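바라드(Barard) 자막 모임 자주 묻는 질문

급하게 정리한 거라 순서가 좀 뒤죽박죽입니다. 빠진 건 게시판에 남겨 주세요. 12월에 한 번 갈아엎을 예정.

여기가 뭐 하는 데예요?
해외 드라마에 한국어 자막 붙이는 모임입니다. 제작사나 배급사한테 허락받은 작품만 합니다. 주로 작은 방송국 드라마, 웹 시리즈, 단편 시즌물. 큰 스트리밍 서비스 작품은 안 해요. 해 달라고 하셔도 못 합니다.

지금 하고 있는 작품은?
데스트빌(Destville) 시즌 2, 슐츠(Szulc) 시즌 1. 뷸러(Buller)는 번역 끝났고 검수 중. 데스트빌 시즌 1은 전편 올라가 있습니다.

데스트빌이 어떤 드라마인지 모르는데 봐도 되나요?
네. 작은 항구 마을 나오는 미스터리고, 시즌 1부터 보세요. 시즌 2부터 보면 첫 장면에서 범인 이름이 그냥 나옵니다. 진짜로요. 시즌 1 마지막 화는 자막을 두 번 고쳤으니 예전에 받으신 분은 새로 받으시는 게 좋아요.

슐츠는 폴란드 드라마인가요?
제목만 그래요. 대사는 거의 영어고 가끔 폴란드어가 섞입니다. 폴란드어 부분은 이탤릭 처리. 티비 앱에 따라 이탤릭이 안 먹는 경우가 있는데 그건 저희도 방법이 없네요.

영상도 같이 주나요?
아니요. 자막 파일만. 영상은 각 작품 공식 페이지에서 보셔야 합니다. 링크는 작품 소개 글 맨 아래. 영상 어디서 받냐는 글은 답 없이 지웁니다.

파일 형식은요?
srt 기본. 슐츠만 ass도 같이 올립니다. 인코딩은 전부 UTF-8이고, 글자가 깨지면 플레이어 설정에서 자막 인코딩을 UTF-8로 바꿔 보세요. 그래도 깨지면 기종이랑 앱 이름 적어서 게시판에. "안 돼요"만 쓰시면 저희도 몰라요.

싱크가 안 맞아요
제일 많은 질문. 대부분 영상 버전 차이입니다. 데스트빌은 방송판이 있고 온라인판이 있는데 온라인판 앞에 제작사 로고가 15초 더 붙어 있어요. 파일 이름 끝에 on 이라고 붙은 게 온라인판용입니다. 이름 확인 먼저 하시고요. 중간부터 점점 밀리는 경우는 프레임 문제라 플레이어에서 몇 초 당긴다고 해결이 안됩니다. 그때는 화수랑 밀리기 시작하는 시간을 적어 주세요.
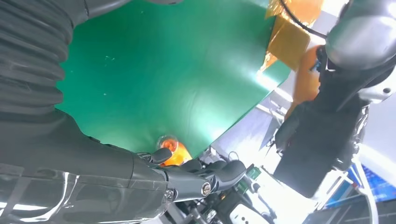 반짝이는 짙은 회색 로봇 손과 손가락 마디

새 화는 언제 올라와요?
정해진 요일 없음. 번역 끝나고 검수 끝나면 올립니다. 보통 밤 11시 넘어서 올라가요. 재촉 글 쓰셔도 빨라지지 않습니다. 알림 받고 싶으시면 작품 페이지 오른쪽 위 종 모양 누르세요.

번역은 누가 하나요?
데스트빌은 리세스 베나비데스(Lizeth Benavides) 님. 스페인어, 영어, 한국어 다 하시고 시즌 1도 혼자 하셨습니다. 슐츠는 3명이 나눠서 해요. 마르구스 페테르손스(Margus Pētersons) 님이 타이밍이랑 최종 검수. 두 분한테 개인 메일 보내지 마시고 게시판 이용해 주세요. 메일은 확인 못 하는 날이 더 많습니다.

의역이 심한 것 같은데요
읽는 속도 때문에 줄이는 경우가 많아요. 한 줄이 길어지면 화면 볼 시간이 없어서. 뜻이 달라졌다 싶으면 알려 주세요, 고칩니다. 다만 말투 취향(반말이냐 존대냐)은 담당 번역자 결정을 따릅니다. 데스트빌 형사 둘이 4화까지 존대하다가 5화부터 말 놓는 건 실수가 아니고 일부러 그런 거예요. 이 질문 그만 주셔도 됩니다 ㅎㅎ

욕설은 어떻게 처리해요?
원문 세기대로. 뷸러는 15세 관람가라 원래 별로 없고, 슐츠는 많습니다. 가족이랑 보실 분 참고.

노래 가사도 번역하나요?
극중에서 인물이 직접 부르면 하고, 배경음악은 안 해요. 오프닝도 안 합니다. 뷸러 2화 술집 장면 노래는 줄거리랑 관계가 있어서 예외로 넣었습니다.

청각장애인용 자막도 있나요?
데스트빌 시즌 1만 있습니다. 소리 설명하고 화자 이름 들어간 버전. 시즌 2는 일반판 다 끝난 다음에 시작해요. 뷸러도 하고 싶은데 손이 모자랍니다. 도와주실 분 환영.

참여하고 싶어요. 어떻게 하면 되나요?
게시판 참여 신청 말머리로 글 써 주시면 테스트 대본을 보내 드립니다. 3분 분량이고 번역만 하시면 돼요, 타이밍은 이쪽에서 합니다. 답장까지 좀 걸려요. 경력 안 봅니다. 맞춤법은 봅니다. (이 글에 오타 있는 거 압니다. 나중에 고칠께요.)

번역비가 있나요?
없어요. 제작사에서 받는 것도 없습니다. 그쪽에서 대본이랑 미리보기 영상을 보내주는 게 전부.

후원은?
안 받습니다. 서버비는 운영진이 냅니다. 모임 이름으로 돈 달라는 쪽지 받으시면 저희 아니니까 신고해 주세요.

자막을 제 블로그에 올려도 되나요?
파일 직접 올리는 건 안 되고 링크만 됩니다. 고친 자막을 다시 배포하는 것도 안 돼요. 제작사랑 약속한 조건이라 예외 없음. 혼자 보려고 글자 크기나 싱크 바꾸는 건 자유.

회원이 몇 명이에요?
가입자는 3,000명 넘고요, 실제로 글 쓰는 분은 훨씬 적습니다. 가입 안 해도 자막은 받을 수 있어요. 글쓰기랑 알림만 가입 필요.

스포일러 규칙
제목에 쓰지 마세요. 본문은 맨 위에 작품이랑 몇 화까지인지 쓰고 몇 줄 띄우고 시작. 안 지키면 글 숨김, 2번째부터는 글쓰기 정지입니다. 원작 소설 내용도 스포로 칩니다. 슐츠 게시판에서 특히 조심.

작품 신청은요?
신청 게시판에 제목, 제작사, 공식 페이지 주소. 세 가지 다 있어야 문의를 넣어 봅니다. 답이 안 오는 데가 대부분이라 기대는 조금만. 답 온 건 글에 표시해 둡니다. 이미 다른 데서 한국어 자막 나온 작품은 제외예요.

비밀번호 잊어버렸어요
로그인 화면 아래 재설정. 메일 안 오면 스팸함 보시고, 거기도 없으면 가입할 때 쓴 주소가 맞는지 확인. 주소 자체를 잊으셨으면 새로 가입하시는 수밖에 없습니다. 예전 글은 못 옮겨 드려요.

뷸러 시즌 2 나오나요?
모릅니다. 제작사에서 들은 거 없음. 들으면 공지에 올릴게요.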